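Chapter 3
Teaching by Hand: Demonstrations Without a Robot

What you need before you start: Chapter 2 on camera poses, the part on frames especially. If you skipped it go back, it's short. A bit of linear algebra. No control theory yet, that comes later.

By the end you should be able to say what a demonstration is made of, set up a recording session in a normal room, trim and label what you get, and say which recordings to throw out and why. Also read a success table without being fooled by it.

3.1 The trouble with driving the arm

Old way first. You want an arm to put an orange in a box. So you sit someone down at a control rig, they drive the real arm, you log the joints. Works. Slow, though. The arm is bolted to a bench, the bench is in a lab, and every recording you ever get has the same bench in it and the same gray wall behind. The policy learns the wall. Move the arm to a kitchen and it falls apart.

The other way, and the subject of this chapter: leave the arm at home. Take only the gripper. A person holds it, a camera rides on it, and the person does the chore with the gripper's fingers in place of their own. What you record is what the gripper saw, where the gripper went, and how far open the fingers were. Three streams. No joints anywhere, because there were no joints.

Later on a real arm with a gripper of the same shape gets the same kind of view from the same spot, and the policy tells it where to go next. The match between the two is the whole trick and most of the work. 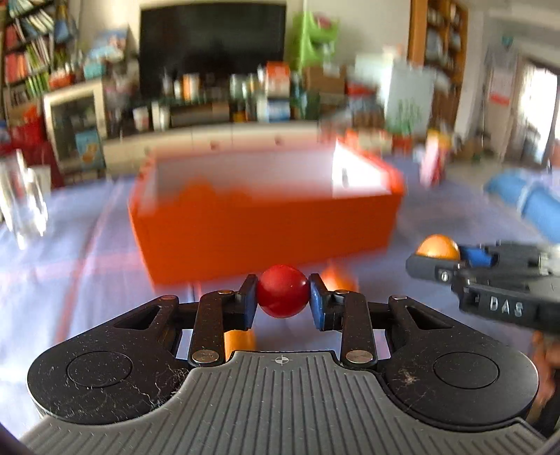 Figure 3.1. Wrist view with a small red ball between the pads. A second hand-held gripper comes in from the right with an orange ball.

Look at how much of Figure 3.1 is the gripper itself. Beginners want to crop that away. Leave it. The fingers are the one thing that sits in nearly the same place in every recording, so the network gets a steady reference for free, and the gap between the pads can be read straight off the image if the width sensor drops out. Kolbrún Toft's group at Randeck tried masking the fingers in one early run and put them back within a week.

And the blur on the box. Normal. People move faster than arms do, so exposure matters more than you would think. Short exposure, more light. If the room is dim, turn on a lamp before you touch the gain.

3.2 What counts as one demonstration

We use the following terms for the rest of the book, please learn them now.

Episode: one try at the task, from hands ready to hands clear.
Step: one time-stamped set of image, pose and width.
Session: all episodes made in one room without changing the setup.
Task line: the one sentence that says what was being done. "Put the oranges in the box." Written before recording, never after.

That last rule sounds fussy. It came from a bad month. The first Randeck set had 1,203 episodes and the task lines were filled in afterward by people watching playback. Some of them wrote what the person did. Others wrote what the person seemed to be trying to do. When a ball got dropped and picked up again, half the labels said one thing and half said another. Ragnheiður Dalsgaard went through the lot in May and set aside 380 of them, and the policy trained on what was left did better than the one trained on everything.

So: less data, better result. It won't always go that way. With a small set you may not be able to afford the loss, see Section 3.6.

3.3 Two hands

One gripper is enough for pick and place. Two is where it gets interesting and where the errors start. Each gripper has its own camera and each one tracks its own pose, in its own frame, starting from wherever it was switched on. To train a two-arm policy you need the pose of the left gripper as seen from the right one, at each step. Call it the cross pose.

Write T_A for the pose of gripper A in its own map and T_B for gripper B in its own. If the two maps are lined up by a fixed transform M, then the cross pose is

T_AB = inverse(T_A) × M × T_B

Easy on paper. M is the problem. You get it by having both cameras look at the same part of the room at the start of the session, long enough for the maps to share features. Bjartur Stougaard's habit is a slow sweep left to right with both grippers, then the same sweep back. If the return sweep gives a different M, start over.

A cluttered room helps here, by the way. Shelves, boxes, picture frames, all good for tracking. A bare white wall is about the worst thing you can point at. Students tend to tidy up before recording and then wonder why the pose drifts.

The fruit-and-ball task shows why the cross pose matters. Look for the fingers of the near gripper, open, and the far gripper with an orange already at its tip, both working over the same patch of table. 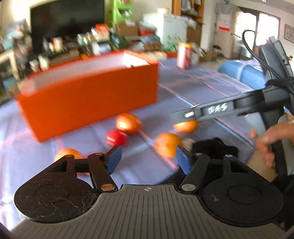 3.4 Look-alikes and clutter on the table

Back to that table for a moment. Several oranges, one red ball, a bright orange box. To a person it's obvious what is what. To a small network fed a shrunken image, fruit and box are close in color and the only thing with a different job is the round red one, which is not so far off either. Color alone will not carry you.

Two things help. First, vary the layout between episodes, properly, not just nudging things an inch. Second, keep the odd stuff. A bit of fluff, a black cloth next to the fruit, a soda can standing further back. Real tables have that. A policy that never saw a cloth will try to grasp the cloth.

Do not, however, change the task halfway through a session. If the line says oranges, the ball is a distractor for the entire session. Want the ball moved too? New line, new session.

Hands. A person's hand will show up in one camera when it's holding the other gripper. On the real robot there is no hand, so the test images differ from the training ones at exactly that spot. Three options: paint it out, paint over both hand and arm with a plain patch in both sets, or do nothing and hope the network ignores it. Oddur Frandsen ran all three on the Ladefoged arms. The patch was best, doing nothing was close behind, painting out was worst becuase the fill left smears and the network latched on to the smears. One lab, one task, so don't lean on it too hard.

3.5 Holding things that are not small

Pinching a ball is the easy case. The pads close from both sides, the width number drops and then stops, and the stop tells you there is something in there. Now take a box. It's wider than the gripper opens, so you can't close around it. You have to take it by the walls.
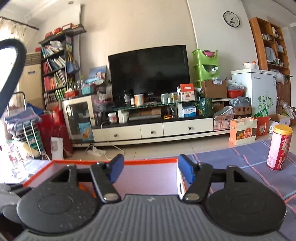
Figure 3.2. Fingertip pads on the walls of an open cardboard box. The room beyond fills the upper part of the view.

Note what happens to the width reading. With thin cardboard the number alone can look a lot like an empty closed gripper, and a script that trims episodes by "fingers closed, nothing held" will cut the very part you wanted. The Dernex trimming tool did this to us. Fix: use width together with the image, or let a person check any episode where the fingers are nearly shut for longer than 3 seconds.

Second thing in Figure 3.2, the viewpoint. Plenty of floor and furniture, all of it at distances the tabletop episodes don't have at the center of the view. Fine for tracking. Less fine for a policy that has only ever looked down at a tablecloth. When a task needs the gripper level with the horizon, make sure a fair share of your episodes include that, and not just the last few.

Cables too. A loop of cable can swing across the view and cover a corner of it. Tape it down along the handle before the session. If it's already in the recordings, leave it, but check that it isn't there in one task only. A network will happily use a cable to tell two tasks apart.

3.6 A worked case: the Pronville runs

Tomomi Sugiyama recorded the box-and-fruit task for Pronville with two hand-held grippers, then trained a policy and ran it on two fixed arms. The test was 43 runs with layouts not seen in training. We go through it in detail in the next section, incuding the failures, which fall into a few plain groups: wrong object, right object but slipped, arms in each other's way, and runs that stalled with the fingers open over the fruit.

Before reading on, do this on paper. For each of the four groups write down which of the three streams (image, pose, width) you would look at first, and what you would expect to find there if the fault was in the recordings and not in the training. Keep the sheet. You'll need it for Exercise 3.4.

Key terms so far: episode, step, session, task line, cross pose, distractor.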